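Devadiga Workshop, Textile Care Section
Notebook entry, August 27, 2022
Subject: White table cloths, flattening and folding before storage

Purpose of the session

The section holds a stock of white cloths that are used on the long wooden tables during open days and are returned to the cupboard afterward. At the February inventory the stock stood at 199. The condition of the cloths at that time was recorded as acceptable, with the remark that many had been folded along the same lines for several seasons and that the creases had become difficult to remove. The present entry records the first trial of the revised folding procedure. It is intended for colleagues who will carry out the remaining work and should be read together with the linen sheet kept inside the cupboard door.

Materials

Cloths from the upper shelf, washed with Unance powder at the ordinary setting and hung overnight. The large cloths were taken first. The small ones, which are used on the side tables, were left for a later session.

Wooden table, wiped down before use and left bare.

Spray bottle with plain water.

Drondura storage boxes, flat type, with lids.

Acid-free tissue, cut to the width of the boxes. The supply is low and a new roll has been requested from Valum under the usual account.

Procedure as carried out

1. The cloth was taken from the line by two corners and laid over the table in one movement. Dragging the cloth across the wood is to be avoided. The grain at the window end is rough and has caught threads before.

2. The near edge of the cloth was placed first. It was kept back from the edge of the table so that a strip of wood remained visible as a guide line. If the hem is parallel to that strip, the cloth is square to the table and the later folds will meet. If the cloth hangs over on this side, there is nothing to measure against and the error appears only at the third fold.

3. The surface was smoothed with the flat of both hands, from the hem outward. Pushing from the middle toward the hem was tried on the first cloth and produced a ridge that had to be lifted out and laid again.

4. Remaining creases were misted lightly and left for a few minutes before a second pass.

5. The cloth was folded in 3 along its length, with a roll of tissue in each fold, and then in 2 across the width. The previous practice was to fold in 4 and press the edges down by hand. Pressing is discontinued.

Observations

The first cloth was laid too quickly. Air remained under it and the fabric settled in waves. When these were smoothed from the wrong side they gathered into a single long fold across the middle, with smaller wrinkles running out of it. This is the most common fault and colleagues should expect to meet it. It cannot be pressed flat from above. The cloth has to be lifted at the far side, shaken once, and lowered again.

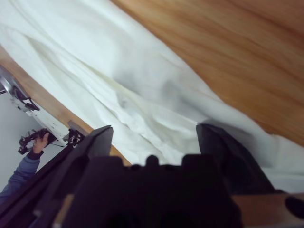 Fig. 1. White cloth over the wooden table, with diagonal ridge and smaller creases. The bare strip of wood lies along the lower left edge.

Fig. 1 shows a cloth with this fault. Attention is drawn to the small creases beneath the ridge, where the fabric has bunched. These are easily overlooked when the ridge itself is being dealt with, and if they are folded in they will set. The hem line along the strip of wood is clean, and a cloth in this condition does not need to be taken off the table. Only the far side has to be raised.

The second cloth was laid more slowly and needed one pass by hand. The third showed an old crease along the former center fold which did not respond to misting. It was misted again, left longer, and improved slightly. A faint line remains. It was decided to accept the line and to place the new folds well away from it.

On color: several of the cloths look slightly cream in the depth of the folds when viewed under the ceiling light. On the first inspection this was taken for yellowing. Two cloths were carried to the window and opened out, and the tint was no longer apparent on either. Colleagues are asked not to set a cloth aside for rewashing on the basis of color seen in a fold. It should be opened and checked in daylight. True yellowing, where it has been found in the past, follows the line of the fold and stays visible when the cloth is flat.

Points of disagreement

There was discussion of whether the cloths should be ironed before storage. The older linen sheet calls for ironing at medium heat. The argument in favor is that an ironed cloth can be put straight onto a table on an open day. The argument against is that the sharp edge left by the iron is where the fabric wears first, and that most of the worn cloths withdrawn in February had failed along an ironed fold. For the present the section will store without ironing, and will iron only the cloths needed for the head table, on the morning they are used. The matter will be looked at again after the next open day.

It was also asked whether rolling would be preferable to folding. Rolling was tested on one cloth with a cardboard tube. The result was good, but the tube does not fit the Drondura box and the roll takes up nearly a full shelf by itself. Rolling is therefore reserved for the embroidered pieces.

Storage

Folded cloths were placed in the boxes with the last fold facing the back wall of the cupboard. Each box takes 4 of the large cloths without pressure on the lid. A fifth can be forced in and should not be. The label is to be written on the short side of the box, in pencil, giving the size of the cloth and the month of folding. Boxes already labeled on the lid are to be relabeled when they are next opened, as the lids have been exchanged between boxes more than once and the contents no longer match.

The tissue roll inside each fold should reach both edges of the cloth. In one box the tissue was cut short and the last part of the fold had closed up sharp. This was corrected before the box was put away.

Faults in equipment

The spray bottle delivers drops instead of a mist when it is less than half full. Drops leave a ring on the fabric which takes a long time to dry. Keep the bottle topped up, or exchange it.

The table rocks slightly at the door end. A folded card has been placed under the leg. A proper repair has been entered on the maintenance list.

The rough patch on the tabletop at the window end should be sanded and waxed, with sufficient time allowed for the wax to harden before any cloth is laid on it. Until then, work at the door half of the table.

Outstanding

Small cloths for the side tables, not started.

Relabeling of boxes on the lower shelf.

Tissue from Valum, awaiting delivery. If it arrives in the wide format it must be cut down before use, and the offcuts kept for the napkins.

Revision of the linen sheet on the cupboard door. The line on folding in 4 has been struck out by hand and the new folds written beside it. The instruction on ironing has been left in place pending a decision, with a reference to this entry.

Check of the cloth with the old center crease, to be opened at the next session and compared with the note above. It is in the box on the left of the upper shelf, on top.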